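Thursday, late

So the power came back at ten past four this morning and every single light in the house came on at once, plus the radio, plus the bathroom fan, and I sat straight up in bed convinced somebody was holding a party in my kitchen. I'd left all the switches on, of course. You flip them by habit while it's out, up, down, up, and then you have no clue which way is off.

I want to get this down while I still remember it properly, because last winter's outage has already turned to mush in my head and I know I wrote nothing about it.

It went out just before supper. I had rice on, the good short-grain rice, and it was maybe halfway there when the burner quit (electric stove, my great regret about this house). I put the lid on, wrapped the whole pot in two bath towels and hoped. It came out sort of chewy but I ate it with the last of the bean salad and hot sauce and I've paid money for worse. The wind was already pretty wild by then. The big maple across the street was going like somebody shaking out a rug.

The power company's recording said 621 homes were out between Westville and the river, and a crew was on the way. I called back an hour later and it was 567, so I got excited and went and stood at the front window to see if the fix was creeping up the hill toward me. It was not! The houses on Ostdale Road lit up, I could see them all shining away down there, and that was it for the night. I may have said a rude thing to the window.

What surprised me is how fast the house got quiet in a way I don't usually hear. The fridge makes so much more noise than I give it credit for. Once it stopped I could hear the clock in the hall, and the gutter tapping where the bracket is loose (have to fix that, have been saying so since April), and something small and busy in the wall behind the pantry that I have decided is the house settling.

I found the candles, the fat stubby ones that smell like a gift shop, and lit four of them and then put out two because the smell was giving me a headache. Then I tried to read. I'm on page 16 of the long sea novel I swore I'd finish by summer, and I'm still on page 16, since candlelight is lovely for looking at and terrible for small print. I don't know how people did it. I guess they sat closer, or went to bed.

So instead I got out the old Clusitz jigsaw, the harbor one, 600 pieces supposedly, though I've always believed two are missing from the sky. Puzzles are much harder by candle. Everything blue is gray and everything gray is also gray. I did the entire bottom edge and one rowboat and felt extremely accomplished. Then I knocked my elbow on the table leg and lost a chunk of the rowboat onto the floor, and I crawled around under there patting the rug for ages. I found the rowboat, a cough drop and an earring I'd given up on a year ago! So that was worth it.

I was in bed by nine thirty with wool socks on and my coat over the blanket. I did that thing where you lie there listing everything in the freezer. Two loaves of bread, the soup, the peaches, that mystery bag. I kept telling myself a shut freezer stays cold a good long while, and then of course I wanted to get up and check it, which would have meant opening it. I stayed put. Very proud of that.
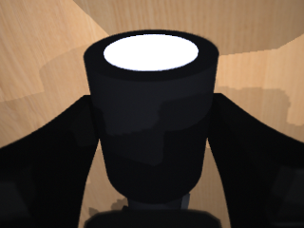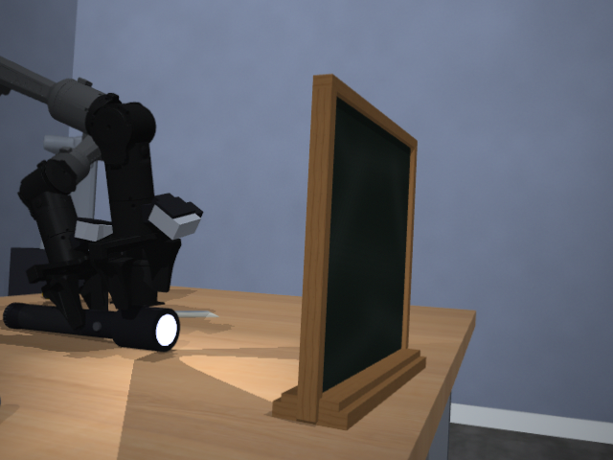 Up early today anyway after the great four a.m. light show, so I made a huge pot of coffee just because I could, and went through the freezer. The bread's fine, the peaches are fine and the soup had a little slush around the rim so I'm having it for lunch and probably supper too. The mystery bag was rhubarb. After that I walked down to Howlader Hardware, where half the neighborhood was already in line buying batteries, a day late like me. What I really want is a plain black flashlight I can lay on its side on the table and let shine across the top, so I've got both hands free for the puzzle and nothing in the room smells like vanilla. They were sold out down to one tiny keychain light in pink. I bought it. More are supposed to come in with the next delivery and I've put my name down. I also got the bracket for the gutter, finally, and a box of screws that I suspect are the wrong length.

The maple lost one big limb, by the way, right across the sidewalk, and the kids from the corner house have been climbing all over it since breakfast. The wind's dropped to almost nothing. I've left the jigsaw out on the table with a cloth over it and I'm going to have another go at the sky tonight, with every lamp in the house on.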